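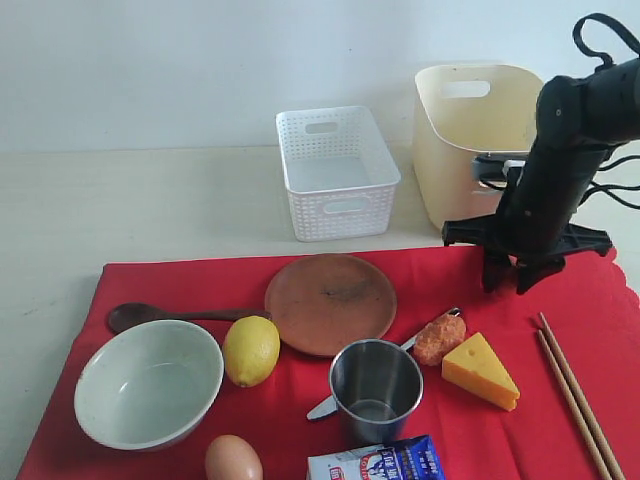
Xóchitl Zepeda reckons you should soak every resin miniature overnight in dish soap before priming, and she isn't the only one on the club forum who swears by it. I have my doubts. I did one half of a squad overnight and gave the other half 20 minutes with an old toothbrush, and after a coat of grey Ostermann primer I couldn't pick which was which. Warm water, a drop of detergent, scrub, rinse, leave to dry. Save your evening.

Wet palettes next. The Panham one is nicely made, but a takeaway lid, a folded paper towel and a sheet of baking paper have kept my colours workable for 2 days. Change the towel when it smells.
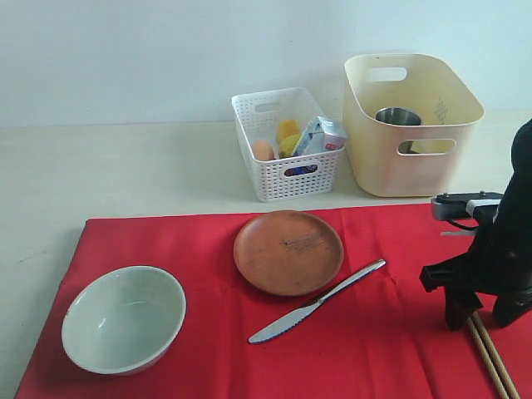 Sverre Lindholm wrote in to say baking paper goes wrinkly and only the proper membrane will do. Maybe. Mine wrinkles when I flood the towel, so I pour the extra water off first — try that before you spend anything.

As for Clolby brush soap, I can't fault it, though I can't tell it from the plain bar in my laundry either.
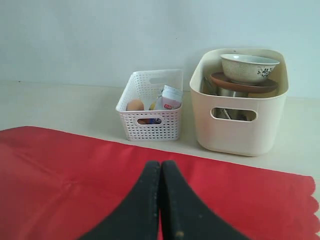

Whichever you use, reshape the tip with your fingers and store the brush lying flat until the ferrule dries out.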